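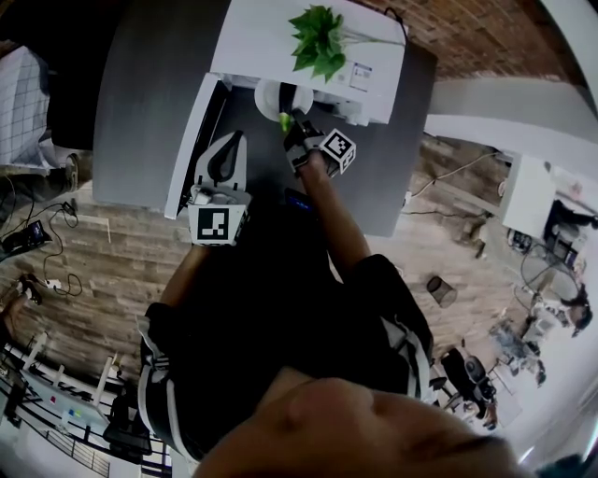

Skimham Korfball Club
Minutes of the general meeting, August
Held in the upstairs room at the sports hall. Meeting opened at 7.35 pm.

Present: the chair, the secretary, the fixtures secretary, both team captains, the junior coach and ordinary members as signed in the book.
Apologies: the vice-chair and the second team's scorer.

1. Minutes of the last meeting
Agreed as a true record with one change. Under item 4, "first team" should read "second team". Signed by the chair.

2. Matters arising
The spare post base has come back from repair and is in the long cupboard. The key to that cupboard now hangs in the hall office and must be signed for.
The league has replied to our letter on late cancellations. It will not change the rule this season. A side that calls off on the day still forfeits the match.

3. Money
The balance of the club account stands at £327 after payment of the hall deposit. The league entry fee is still to come out of this. Four players have not paid last season's subs and will be written to once more. If they have not paid by the first league match they will not be picked.
Match fees stay at £5 for adults. A proposal to drop the fee for students was discussed and put off until the spring meeting, when the hall's new prices will be known.

4. Fixtures
The fixtures secretary handed round the draft list. The first team opens away to Vikeck and the second team has a bye. Two home dates clash with the badminton tournament, and the hall has offered us a 10 am start on both. The captains accepted this for the first date. For the second, Urnier would have to leave very early to reach us, so the fixtures secretary will ask whether they would swap home and away.
Teams are reminded that the home side supplies the match ball and the scoresheet. Last season we turned up at home twice without scoresheets. A pad will be kept in the kit bag.

5. Visit from Čierny
Čierny have confirmed that they would like to come over for a weekend of friendlies at the end of the season. They would bring one mixed side and some juniors. They have asked for floor space or cheap rooms, and for one free afternoon.
It was agreed to say yes in principle. Members able to put up visitors should give their names to the secretary. The hall wants a £100 deposit to hold the Saturday evening for a meal. Several members felt this was too much to commit before travel is booked. Agreed to ask the hall to keep the date for us without payment until the new year.

6. Juniors
Numbers at junior training have held up over the summer. The coach asked for a second adult at every session, as the hall's rules require, and a rota was passed round. There are still gaps in the second half of term. The lower posts need new pads. Agreed to buy one pair now and look at the other when funds allow.

7. Kit
The second team's shirts are worn and two numbers are missing. The captain will get prices for a full set and for replacements only. Members voted to keep the present colours.

8. Any other business
Parking: players are asked not to use the bays by the fire door. The hall has complained again.
Website: the training times shown are last winter's. The secretary will correct them.
Lost property: one left trainer, a water bottle and a grey hooded top are in the office.

Next meeting: to be held after the second round of league matches. Date to go on the noticeboard.
Meeting closed at 9.10 pm.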